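Vumomus 4.4 firmware reaches Lykkegaard handsets

Lykkegaard has started sending out the Vumomus 4.4 update to the Stidelmont 32, its mid-range phone released in April. The download is 749 MB and arrives over the air, with unlocked models first in the queue. Network-branded units will follow once the operators have approved the build.

The update replaces the modem firmware, adds per-app data limits and fixes a fault that stopped the alarm sounding in silent mode. Washington Siqueira, software lead at Lykkegaard, said the test build went to 400 owners and that one late bug - a Bluetooth audio dropout - was closed on 18th June.

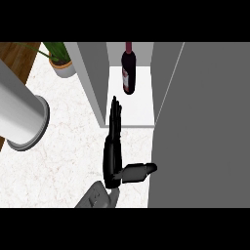 How to install

Open Settings, then System, then Check for update. The battery must be at 44 per cent or higher. The Jondcombe tablet is not included in this release.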